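How to Pack One Carry-On for a Week Away

Last updated August 28, 2026

I used to be a two-suitcase person. Then an airline sent my bags to a city I wasn't visiting, and I spent four days at a wedding in Dikville wearing the bride's uncle's sweater. I have packed one small bag ever since. The uncle wants the sweater back, and he may have it when he stops forwarding me emails.

You need a bag, a flat surface, and the willingness to own fewer opinions about shoes.

Step 1. Look up the limits

Check your airline's size and weight rules before you pack, and check them for the flight home too, especially if it's with a different carrier. Measure your bag with the wheels on. The wheels count. I have had this conversation at a gate and I did not win it.

Step 2. Make a list, then cross things out

Write down everything you think you'll need. Now cross out anything that begins with "in case." In case it's fancy. In case there's a pool. In case I take up running. You won't take up running in Dellbridge in November.

What survives for a week, in my house:

Four tops, one with long sleeves
Two pairs of pants
One sweater or light jacket
Underwear and socks for five days
Something to sleep in
One pair of shoes on your feet, one in the bag

My friend Parveen Zaidi gets by on less and will tell you so. She also does laundry in hotel sinks every night and calls it relaxing.

Step 3. Pick colors that get along

Every top should go with every bottom. This is easier if you dress like a stagehand, as I do. If you like color, pick one and let the rest be dull around it.

Step 4. Fold or roll

People get heated about this. Roll anything soft and stretchy: T-shirts, leggings, pajamas. Fold anything with a collar or a crease you care about. Smooth each piece flat before you start, because a wrinkle rolled up at home will still be there at the other end, only angrier.

For a T-shirt, lay it face down, fold both sides in toward the middle with the sleeves tucked back, and roll from the hem up to the neck. Press the air out as you go. If it looks like a sausage, you've done it right. If it looks like a croissant, start again. 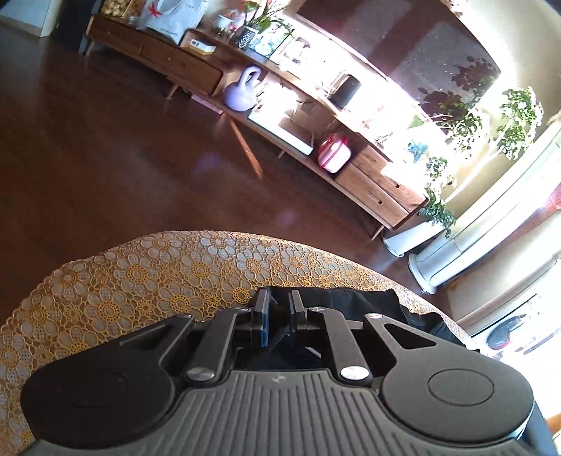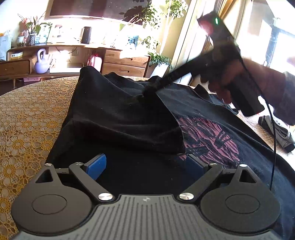 Step 5. Load the bag

Shoes go in first, soles against the wall nearest the wheels, stuffed with socks. Rolled things stand upright next, packed close enough that they hold each other up. Folded things lie flat on top. Chargers and medicine go in the outside pocket or in your personal item, where you can reach them without laying out your underwear for row 40.

Keep liquids in containers of 100 ml or less, all in one clear bag, and put that bag somewhere you can grab it. Decant your shampoo over the sink. I won't go into how I know.

Step 6. Carry it up the stairs

Close the bag and take it up and down a flight of stairs, twice. If you're swearing by the second trip, something has to come out. It's usually a book. Take the shorter one.

Step 7. Leave some room

You'll buy something. On my last trip it was a jar of pickled plums from a shop called Skollis, and it came home wrapped in my only clean shirt. The shirt now has its own smell and a new job as a dust rag.

Questions and complaints can go in the comments. If you'd like to argue for packing cubes, Sandamali Dissanayake has already done so at length, and you can add your name under hers.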